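Home | Stories | Poems | Back Issues | Submit | About

We use cookies to remember your reading preferences. Accept / Manage

THE WELL AT BONDHAM

Print this story | E-mail to a friend

The woman at the front desk of the Brillitz Hotel told me the water would fix my knee. She said it the way other desk clerks tell you what time breakfast ends.

"How would it do that?" I asked.

"You drink it," she said.

I had come to Bondham in June to write up the well for a magazine that liked this sort of thing more than I did. My editor wanted wonder. She had used the word twice on the phone. I had a bad knee, a rental car that smelled of oranges, and 494 dollars to cover everything until Sunday.

The well was up behind the church, at the top of 252 steps. I know the number because it was painted on a board at the bottom, next to the price. It struck me that anybody who could climb up there didn't need much curing, and that anybody who did need it would be stuck at the bottom reading the board. I wrote that down and was pleased with myself for a good twenty steps. Then the knee started in.

At the top there was a shed, a pump, and an old man on a kitchen chair. He took my ticket and gave me a paper cup.

"Does it work?" I said.

"The pump?"

"The water."

He looked at my leg. "What's wrong with you?"

I told him. Skiing, a long time ago, a surgeon who was in a hurry. He nodded through all of it. Then he filled the cup and I drank it, and it tasted like a nail.

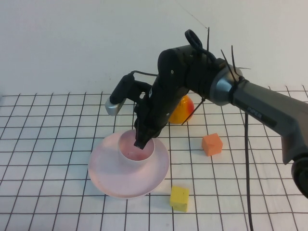 "Well?" he said.

"It hurts the same."

"Sure. You just walked up a hill."

I sat down on the wall and asked him who had been cured. I wanted names, and I had my pen out so he could see I wanted them. He said there was a baker's wife, before the war. There was a boy who couldn't talk. There was a horse. I asked if anyone had written any of this down, and he said the Culetti family had kept a book, but the Culettis had moved away and taken the book with them.

Of course they had. In my line of work the book is always with somebody who moved. I have been to a weeping statue that stopped the week before I came, and a haunted mill where the ghost was, I was told, shy of strangers. You learn to leave a blank space in your notes where the proof should go.

"You don't believe it," he said.

"I don't believe or not believe. I'm asking."

"No," he said. "You're a person who asks so he can go home."

I didn't have anything for that. A family came up over the last step, red in the face, and he got up to tear their tickets. The father drank his cup and made the same face I must have made. The little girl drank hers and asked for more. The mother poured some over her wrist when she thought we weren't looking, and held it there with her other hand.

I went down slower than I'd gone up. At the bottom I stopped at the Demirtaş grocery for aspirin, and the man there asked if I'd been to the well. I said yes. He asked if it had helped. I said no. He rang me up.

"My father drank it every day," he said.

"And?"

"He died." He handed me the change. "He was ninety-six, though."

Ninety-six is a fine age. People get there on whiskey. I said so, and he agreed that they did.
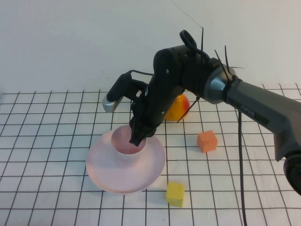 The gray arm, with its cable looped over the top.

That night in room 215 I wrote the piece. It took an hour. I put in the steps and the board and the horse, and I made the joke about the people stuck at the bottom. My editor would take out the joke and put in the word "timeless," and we would both get paid.

Around two in the morning I got up for a glass of water. I was standing at the sink with it before I noticed I had come across the room without holding on to the bed.

I put my weight on the leg, then took it off. The aspirin, I thought. It had to be the aspirin, and the flat floor, and having sat still all evening. I could have listed four or five other things.

Then I looked over at the bag from the grocery. It was on the chair where I'd dropped it, with the top still folded down. I went over and opened it and took out the aspirin, and I stood there a while with my thumb on the seal.

Print this story | E-mail to a friend

Previous Story | Next Story | Back to Top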